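4.2 Who gets promoted, and who gets told

Of the 20 solicitors interviewed at the two firms, Garkau and Leung, only four could say what they would have to do to become an associate. The rest offered theories. One had been advised to "be more visible", and had moved desks. Bahrami and Siu report much the same fog among trainees, though their trainees were at least issued with a handbook.

Partners took a sunnier view. All nine described the process as transparent, and then described nine processes. Billing came up in most of them, as did "fit", a word that resisted every attempt at follow-up.
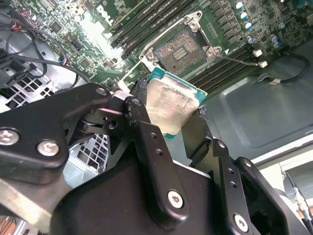

Figure 2. Processor and motherboard.

Lateral hires fared better on paper. A solicitor arriving from another firm had usually settled her title before her first day, while colleagues who had stayed put waited for the annual round in March. Mwaipopo calls this the loyalty discount. Our interviewees had other names for it, few of them printable.

Pay is left to Section 5. We note only that two of the newly promoted associates learned of their promotion from the firm's own press notice, and that one of them found her name misspelt in it.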